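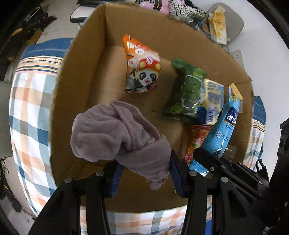 She has sent a box home from every city where she worked, and now she sends them from Fostonell to her parents in Drornow. The first one was a disaster, she says. "I put the glass jar at the bottom and the rice on top. My mother called me and said the box smells like pickles."

We met on a Sunday afternoon in her room, where the packing is done on the bed. I asked why not on the floor. "My back," she said. "After 12 years of boxes you learn to respect your back. The bed is soft, so the box leans a little, but I can live with it."

Her method begins with the snacks. They are light, and she likes to see them all together before she decides what must stay behind. Anything in a stiff carton goes against the wall of the box, and the bags fill the corners. A towel always travels too. "You pay for the weight, so the soft thing must also be useful. My father says he has enough towels. He uses every one."

The drinks and powders are a more delicate question. She prefers small packets to a big tin, because her parents open a tin and then forget it in the cupboard. 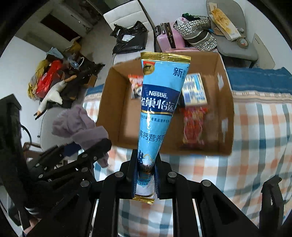
"With milk powder I am strict," she said. "One packet, one cup, finished. My mother puts it in her coffee, and my father takes it before sleep, with too much sugar."

She sends 4 boxes in a year, and the largest goes in December. The shipping company, Kakard, has an office beside the Bozkurt market, and she carries the box there by herself on a small trolley. Once it was 3 kilos over the limit. She had to open it at the counter and take out things while other customers waited. "I gave the cookies to the man behind me. He was very happy. I was not."

I wanted to know if she writes a list. She does not, although her mother asks for one each time. "If she has the list, she has nothing to open. She will read the list and put the box in the hall."

Before closing the flaps she presses on everything with her two hands and listens. If something crackles too much, she takes it out and finds it another place. Then comes the tape, two times around, and the address on two sides.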